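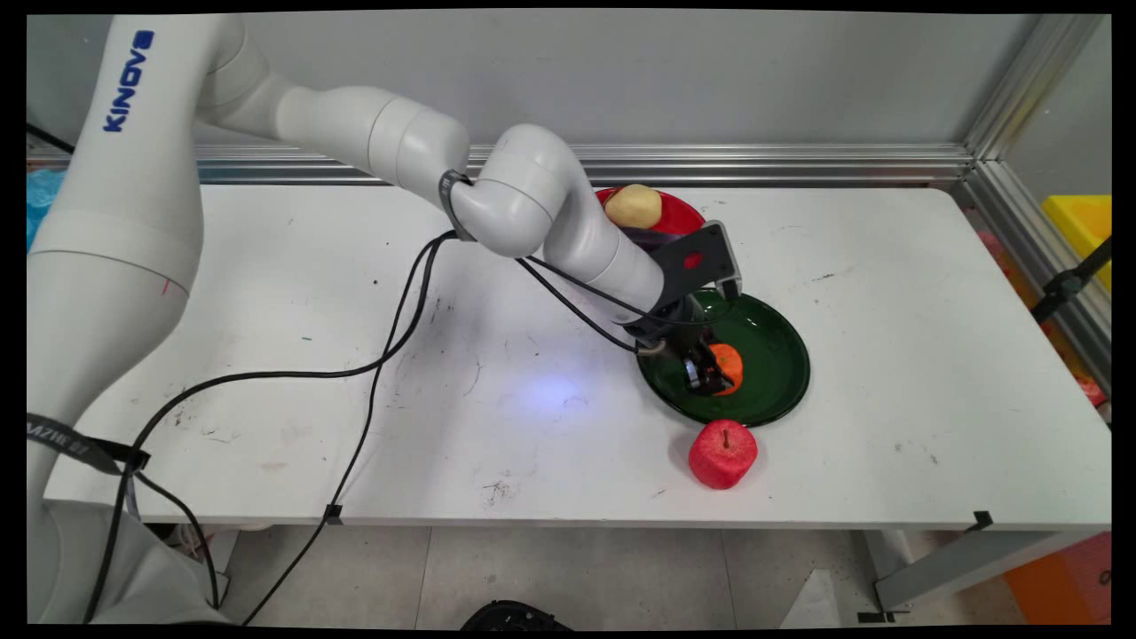
*Kinova arm on the plates task, gripper closed on the orange one, green plate.*

## Durkora Sorting Kit (club edition)

Table-top pick and sort kit for school and college robotics clubs. Plates, practice pieces, task cards, score sheets. You bring the arm. Put together by the student team at Gilmartin for our own practice nights, then other clubs started asking, so now its a product page.

Updated 9/25/20 - new task cards, old ones still work.

### What's in the box

- 2 round plates, one red, one green
- 6 practice pieces, fruit and veg shapes, mixed sizes
- Task cards, printed both sides, level marked in the corner
- Score sheets, pad of 100
- Roll of low-tack tape for marking start spots
- Bag for all of it

Not included: arm, gripper, table, laptop, cables, e-stop. Please read that line again before ordering, we get emails.

### How a round goes

Pieces start on the table or on a plate, depends on the card. Card says what goes where. Team gets one run per card, no hands over the table once the clock is going. Piece has to be let go and sitting still inside the plate to count. On the rim = half. Dropped on the floor = zero for that piece, leave it there, keep going.

Early cards are one piece, one plate. Later cards have you move a piece from one plate to the other, with something else parked right in front of the rim so you can't just come in low. That's the one most teams get stuck on. Plan your approach from above and back out the same way.

Teleop and autonomous are scored on seperate sheets. Don't mix them, the numbers mean nothing if you do.

### Arm and gripper

Photo is a Kinova. Any arm that can reach both plates and come down from above should be OK. Two-finger grippers are what we wrote the cards for. Suction - not tested, tell us if you try it.

Check before first run:

- Gripper opens wider than your biggest piece
- Fingers reach into the plate without the bracket hitting the rim
- Cables have slack at full reach, both sides
- Speed limit set low. Lower than that
- Somebody's hand on the e-stop, every run, no exceptions

### Table notes

Light colored top is easiest if you run a camera. Scuffs are fine. Shiny plates can throw glare, so move a lamp before you start messing with thresholds. We lost most of a April practice to that one.

Tape the plate positions. Plates creep when a finger catches the rim and then your saved poses are all off and you think it's the code.

### Real fruit

Sure, go ahead. Apples and small oranges work well, and the skin grips differently from the practice pieces so it's good practice before a meet. Set your grip force low and work up. Wipe the fingers after. Don't leave fruit in the bag over break!!

### Add-ons

**Destow tray** - for the unload cards. Pieces start packed together, team has to clear them out one at a time. Sold seperately, cards included.

**Sostard score app** - does the same job as the paper sheets, adds up for you, exports to a spreadsheet. Free with any kit, code is on the inside of the lid.

### Ordering

Item no. 117. Clubs and classes can order on a school PO, put the club name on it or it sits in a pile. Ships flat, plates wrapped. If a plate shows up chipped send a photo and we'll mail another, no need to return the old one.

Replacement pieces sold single or as a full set. Score pads too. Spare task cards - print them yourself, PDF is on the downloads tab.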